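Kidard K4 review: a cheap phone that gets most of the basics right

Phones under $600 used to be easy to sort. You paid less and you put up with a dim screen, a slow camera and a battery that gave up by mid-afternoon. The Kidard K4 sells for $519 outright and has only one of those faults, so it deserves a proper look.

I used it as my only phone for most of April. My previous phone was a Drurnance that cost twice as much, and I moved everything across: two email accounts, banking, maps, music and far too many group chats. The transfer took under an hour over wi-fi. The banking app had to be set up from scratch, but that is true of any new phone.

Screen

The display is bright enough to read outside in full sun, though you will be pushing the slider all the way up to do it. Kidard claims a peak of 2000 nits. I have no way of measuring that, and I suspect it applies to a small patch of the screen for a few seconds at a time. Colours are on the warm side out of the box. There is a setting to cool them down and I used it on the first day.

Scrolling is smooth in most apps. The news app I read at breakfast stutters when it loads video ads, but it did that on the old phone as well.

Battery and charging

Most days I took it off the charger at 6:30 in the morning and plugged it in again at bedtime with 40 per cent left. A long drive with maps running and music over Bluetooth took it much lower, and that was the only day I went looking for a cable before dinner.

There is no charger in the box. You get a short cable, a SIM tool and a leaflet. I used a Harkirel wall charger I already had and it worked at full speed. If you need to buy one, add that to the price when you compare it with other phones. Wireless charging is not included and I didn't miss it.
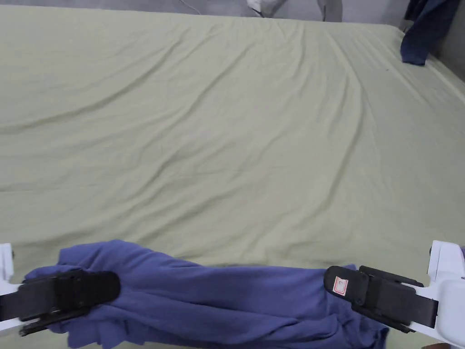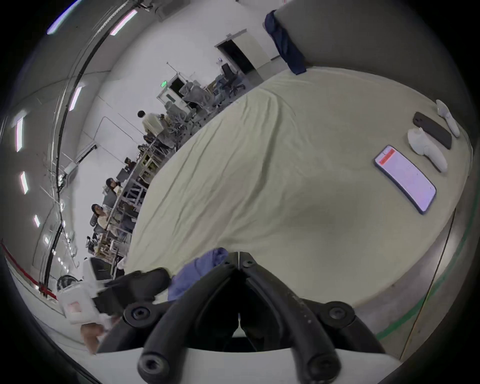
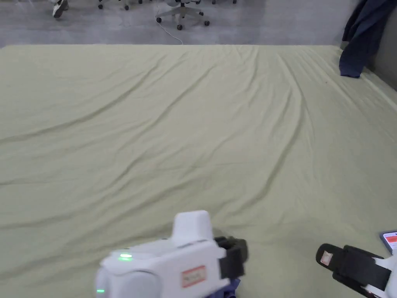
The second of the three has two phones in it, one face up with the screen on and one face down in a dark case.

Camera

The camera is where the money was saved. In daylight the main lens is fine. Faces look natural, the sky keeps its colour and I would happily print the results at normal size. Indoors in the evening it gets worse quickly. Anything that moves turns soft, including children and most dogs. The wide lens is weaker again and I stopped using it after the first week.

My neighbour Jennylyn Ignacio has the previous model and we took the same photos in her yard late one afternoon. Mine were a little sharper in the shadows. She decided it wasn't enough to upgrade for, and I agree with her.

Video is steady while you stand still. Walking footage has a wobble to it.

Calls, signal and sound

Calls were clear at both ends. The speaker is loud but thin, good enough for a podcast in the kitchen. Reception at my place has always been patchy in the back room, and the K4 held one bar there where the Drurnance often dropped out. There is no headphone jack.

Software

Kidard promises four years of security updates, which is decent at this price. The phone comes with a handful of apps I didn't ask for. All but two can be removed. One of the two is a shopping app that sends a notification every Thursday until you find the switch, which is under Apps, then Alerts, then Other.

The fingerprint reader sits in the power button and works quickly with dry hands. I gave up on face unlock because it was too slow in a dark room.

What else to look at

The Pană 3 is the obvious alternative at $400. It has a plastic back, a slower processor and a smaller screen, and some people will prefer the size. If you mostly call, text and check the weather, buy that one and keep the difference. If you play games or keep a lot of apps open, the Kidard is worth the extra.

Paying the $519 in one go and keeping my old SIM-only plan came out cheaper over two years than either of the contracts I was quoted. Check your own plan before you sign anything, particularly the cost of leaving early.

Good: battery life, reception, clean enough software, price
Not so good: indoor photos, no charger, thin speaker
Bought by the reviewer at full price.

Review by Henrike Stüber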